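Tips for Running a Polling-Day Kitchen

Feeding election workers at a local hall takes a bit of planning. These notes come from council votes in Triststead and Gamwood, and the next one is on Sat 22 September.

Ask the returning officer where food may be served. Keep the kitchen door shut during voting, and leave party badges and how-to-vote cards outside.

Try the oven and stove the week before.

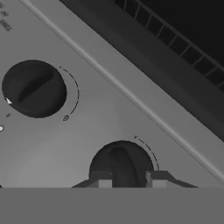 Two of the control knobs, beside the vent.

Soup is the easiest hot meal. Allow 400 mL a person and make it the night before. Cool it in shallow containers and get it into the fridge quickly. On the day, bring it back to a full simmer, then hold it above 60 degrees. A serve of 200 g of rice or potato on the side is plenty.

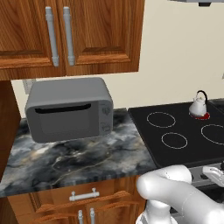

Label every container with what's in it, including nuts, milk and wheat. Scrutineers from different parties can share a table, but put out separate serving spoons for the vegetarian dishes.

The count often runs late. In March the Bartoš recount in Gamwood went past midnight and the sandwiches were gone by nine. Hold back a tray of something plain for the counting staff, wrapped and in the fridge.
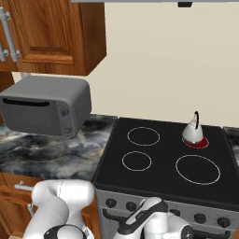

Keep drinks well away from ballot papers. Lidded cups help. Wipe benches as you go, take the rubbish out before the doors close, and give the key back the same night.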